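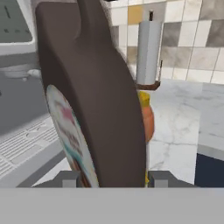
Descaling and Rinsing Small Kitchen Appliances

Last updated May 21, 2019, by Talha Abbasi

Scale forms wherever hard water is heated. Coffee machines, kettles and steam irons all need the same basic treatment. Only the soak time differs.

Kettles. Fill halfway with equal parts white vinegar and water. Bring to a boil, switch off, leave 53 minutes. Empty and rinse twice. Wipe the spout filter with a soft brush.

Coffee machines. Remove any water filter before starting. Dissolve 100 grams of citric acid in two quarts of warm water and fill the tank. Run half the solution through the brew head, wait 20 minutes, then run the rest. Follow with 3 full tanks of clean water. Do not use vinegar in machines with rubber seals.

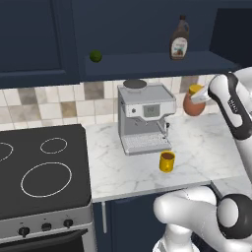 Drip trays should be lifted out and washed daily in warm water with dish soap. Dry them before putting them back. Standing water under the tray leaves a brown film that needs baking soda paste to remove.

Steam irons. Use distilled water only. If the vents are already blocked, see the February page.

Water in the Jundton area is hard, and monthly descaling is advised there. In Rimen every third month is enough. Test strips are sold at most hardware stores. Store citric acid in a closed jar, labeled, away from sugar and salt.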